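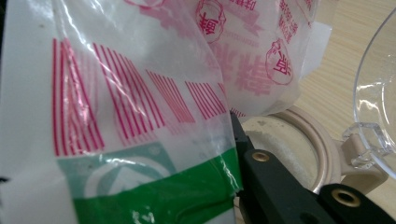
Iqra Rind thinks I should start with the smell, and that anybody who grew up in a house with a bag of bags knows the smell before they know the word for it: a bit of onion, a bit of cold cupboard, a bit of whatever the store sprayed on the floor. Fair enough, I've started with it.

Bag saving

Bag saving (you'll also hear bag keeping, and in my family just "the bags") is the household habit of holding on to shopping bags after the groceries are put away, so they can be used again for something else. It's found pretty much anywhere stores hand out bags, and it's older than plastic. This article covers the home side of it. Recycling plants and store take-back bins belong in their own articles, which I keep promising to write.

Names for the place they go

The usual English name for the storage spot is "the bag of bags," meaning one bag hung on a hook or a doorknob with all the others stuffed into it. Some people have a bag drawer. My aunt had a bag cupboard, and you opened it with your knee ready. In Bevton, population 2,857 and the place I know best, older folks say "the Climby," after a cloth tube sold at the hardware store there for years. It hung on a nail, you pushed bags in at the top and pulled them out through an elastic hole at the bottom, and it came in mustard or a brown I'd call gravy. The company quit making them, but the name stuck to anything that does the same job. I've heard it used for an old tissue box, and for a sleeve cut off a sweatshirt.

Before plastic

Paper grocery bags got saved too, and in some kitchens they still do. They were folded flat and slid between the refrigerator and the wall, and they came out again to cover schoolbooks, line shelves, drain fried food or ripen pears. String was saved along with them, usually in a ball. Cotton flour and feed sacks had an even longer second life as towels and aprons and kids' clothes, and mills printed some of them with flowers because they knew perfectly well what customers were doing with them. I own one dish towel that started out that way, and it's still the best one in the drawer!

Paper had its weak points. One leaking carton of milk and the bottom was gone, along with your eggs.

The plastic years

The one-piece plastic bag with the two loop handles, which the trade calls a T-shirt bag, came out of Sweden in the 1960s and spread through American supermarkets mostly in the late 1970s and the 1980s. It was light, it was cheap, it shrugged off wet lettuce, and it took up next to no room behind a register. A store could get a carton of 2,000 delivered and one teenager could carry it in.

For savers this was a whole new situation. Paper bags had stacked up at a pace you could live with. Plastic ones came home in armloads, sometimes doubled, sometimes with a single pack of gum in them, and they wouldn't lie flat no matter what you did. I think this is when saving split into the two styles described further down, although I'll admit I'm going mostly on kitchens I've been in.

Types of film

Most thin shopping bags are high-density polyethylene. That's the crackly stuff, the kind that makes a racket when you try to sneak a snack out of it. The softer and thicker bags from clothing stores are usually low-density polyethylene, which stretches some before it tears. Bread bags are often low-density too, and savers rate them very highly for wet things (swimsuits, paintbrushes, the boot with the hole in it).

Then there are the compostable ones, which feel a little like skin and don't keep well. Put a few away in a warm cupboard for a year or two and they may split the minute you pick them up. My advice is to use them first and keep them apart from the rest.

Folding and stuffing

Stuffers push. That's really all there is to it, and a stuffer can clear a week's bags in the time it takes the kettle to boil. The trouble comes later, when you want one bag and get a rope of four.

Folders flatten each bag, fold it lengthwise into a strip and then turn the corner over and over into a triangle, the way you'd fold a paper football or a flag. The handles tuck into the last pocket. Eduardo Malabanan taught me this on a long rainy afternoon at his place on Drullwood Road, and I've been insufferable about it ever since. A folded bag fits in a coat pocket or a glove box, and it stays put until you need it. You do have to press the air out from the closed end toward the handles. If you start at the handles you get a little pillow.

There's also the chain method, where the bags are laid overlapping and rolled up so each one pulls the next along behind it, like tissues. I've tried it twice. It's lovely when somebody else has done it. 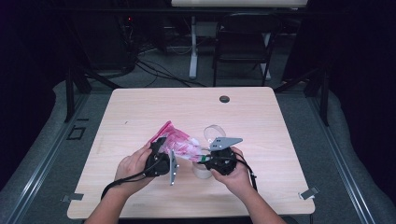 Second uses

The number one second use is lining a small trash can, and it wins by a mile. After that it depends a lot on the house. Dog owners go through them at a great clip. Gardeners tie them over tender plants on a cold night (take them off in the morning or you'll cook the plant). They pad boxes for moving, hold wet umbrellas, keep paint rollers soft overnight, and go over the bike seat when it's parked in the rain.

Some people cut them into loops and crochet them. The result is called plarn, short for plastic yarn, and it makes a sturdy mat or tote, if you have the patience. Bhatt's little booklet on household crafts has a plarn chapter, and the copy at the Bevton library, shelved under 776 by someone having an off day, falls open to that page all by itself.

Keep them away from babies and small children, please. The thin ones cling, and they should be stored up high.

Bans, fees and what happened to the stash

A good many cities and states have banned thin checkout bags or put a fee on them, and the details vary so much that I won't list them here. Savers I know took it in different ways. A few started treating the old bags like silver. Others got hold of the thick "reusable" kind, which stores sell as a replacement, and now have a cupboard full of those, only heavier. I paid 80 cents for one last September because I'd left the house without any, and I was so annoyed I've kept it by the front door ever since.

See also

Jar saving
Rubber band ball
Twist ties
The junk drawer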